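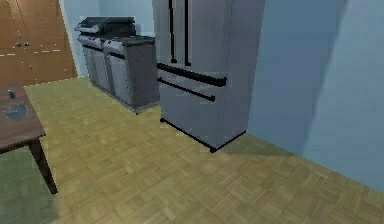
Bondel: hand-timed eclipses of Jupiter's moons

Bondel is a set of timings of Io, Europa, Ganymede and Callisto going into and coming out of Jupiter's shadow, made by people at the eyepiece with a clock nearby. You watch a tiny point of light beside the planet, it gets fainter, you think it's gone, it isn't quite, and then it really is. You call out, and you write down the time. That's the whole method, and I love it more than nearly anything else I've done with a telescope!

With enough of these rows you can see the delay of light in a spreadsheet. The eclipses run early when Jupiter is near us and late when it's far away, and the drift is so large that a wristwatch will catch it. I first plotted ours in July with a cup of cold tea beside me and let out a noise that woke the dog.

Maintained by Nathalie Claeys. Corrections and new timings are very welcome, see the end.

What's in the folder

timings.csv
The main table. One row per event per observer, so if two people watched the same disappearance you get two rows. Please don't merge them before you've looked at how far apart they are, it's half the fun.

sites.csv
One row per observing site, with latitude, longitude, height above sea level and a short note on the horizon.

instruments.csv
Telescope type, aperture in millimetres, the eyepiece normally used, and whether the mount tracks.

notes/
Scanned logbook pages and typed-up remarks, named to match the event_id in the main table. Spelling left as written.

plots/
A few charts I made for myself. The colours are a bit loud.

Columns in timings.csv

event_id: moon initial, event type and a running number. The numbers have gaps where duplicates were removed, and they don't get reused.

moon: Io, Europa, Ganymede or Callisto, spelled out.

type: D for a disappearance into the shadow, R for a reappearance out of it. Occultations (where the moon passes behind the planet itself) aren't included, and neither are transits.

time_utc: the time the observer called. For D events it means the last moment the moon was seen for certain. For R events it means the first. Every time is in UTC, including the ones first logged in local time, which I converted myself and checked twice.

clock: radio, phone, gps or watch.

observer: initials, or a nickname if that's what the person wanted.

site, instrument: keys into the other two tables.

seeing: how steady the air was, from 1 (boiling) to 5 (glorious). It's a matter of opinion and everybody's opinion is different. One of our observers has never given a 5 and I don't believe she ever will.

confidence: the observer's own guess at their error, in seconds. Blank if they didn't give one. A blank does not mean zero.

flag: see the next section.

Flags

a: cloud or haze passed over during the fade.
b: Jupiter lower than 10 degrees above the horizon.
c: the moon was very close to the planet's edge and hard to separate from the glare.
d: the clock was checked only after the session.
e: the time was rebuilt from an audio recording.

More than one letter can appear in the same cell, with no spaces. Rows flagged a or b are good for learning with and poor for fitting. I'd leave out anything with both.

Where the timings come from

Most come from the astronomy evenings at Prerndale, where the oval beside the hall is dark on its southern side and only fairly dreadful to the north. A second batch was made at Buenaventura, a farm with a proper flat horizon and an owner who switches off the yard light if you ring before dinner. The Vanau rows are fewer and come from a balcony, and they're some of the most careful in the set. The balcony observer sits down, for one thing. If you've never timed an eclipse sitting in a real chair, please try it. Your eye stays still and your feet stay warm.

Many observers were beginners on their first night, and their rows are here alongside everyone else's. You can spot them by the flag column filling up, and then you can spot them getting better, which makes me very happy.

Things to know before you fit anything

A moon doesn't go out like a lamp. It has a visible width from where the Sun sits, and so the shadow takes a while to cover it. Io fades over a few minutes, and the outer moons take longer. The moment you lose sight of it depends on your telescope. A small aperture gives up sooner on a disappearance and picks the moon up later on a reappearance. If you average D events from one telescope with R events from another, you'll build yourself a lovely false signal. I did! It sat in an earlier version of the plots folder for far too long.

Before opposition we mostly get disappearances of Io, and after opposition mostly reappearances, as the planet itself blocks the view of the other half. So the change in type lines up with the change in distance, and the two effects get tangled together. Fit D and R separately first. Then compare.

Callisto rows are scarce. It sits far enough out that for long stretches it passes above or below the shadow and has no eclipses at all. Don't read anything into the empty months.

Phone clocks are usually good and now and then very bad. There's a run of rows from one Prerndale session where a phone had lost its network and was out by 30 seconds. They carry flag d and a remark in the notes folder, and I've left the times as logged. Subtract the offset yourself if you want to use them; the remark says which direction.

Daylight saving has bitten us too. Any row that lands an exact hour from where you expect it is my fault, so please write to me.

A first thing to try

Open timings.csv and keep only Io, only type R, with an empty flag column. Take the first and last rows of a season, work out how many orbits fit between them, and divide to get a period. Now use that period to predict all the rows in between. Plot observed minus predicted against the date, and put the kettle on, and have a good look at the shape. The points don't scatter about a flat line the way you'd hope. They bend! The bend is Jupiter's distance changing while the news travels to us at the speed of light, with a little of Jupiter's own uneven motion mixed in.

From there, add the Earth to Jupiter distance for each date from any almanac or planetarium program and see how much of the bend you can flatten. A class of 7 did this at one long table at Prerndale with pencils and graph paper, and their answer for the speed of light was better than mine.

Known gaps

No timings when Jupiter is close to the Sun in the sky, for the obvious reason.
Few rows between two and four in the morning.
Seeing was not recorded in the oldest logbook.
The aperture of one borrowed reflector is a guess and is marked with a question mark in instruments.csv. Your software may read that column as text.

Sending us timings

Plain text in an email is fine. I need the moon, whether it vanished or came back, the time and time zone, where you were, what you looked through and what clock you used. Send the messy ones as well. If your clock was wrong, tell me how wrong and which way. A photo of a logbook page is perfect if you can't face typing.

Please don't look up the predicted second beforehand. Knowing which ten minutes to be outside is plenty, and if you know the exact time you'll call it early, every time. I certainly do.

Use and credit

Free to copy, change and teach with. If you put it in a report, a line saying the timings came from the Bondel observers would delight them, and if you find something odd in the numbers I'd like to hear about it before I find it myself at midnight.

Still to do

Type up the remaining Vanau pages.
Add the horizon sketch for Buenaventura to sites.csv, or a link to it.
Change the colours in the plots.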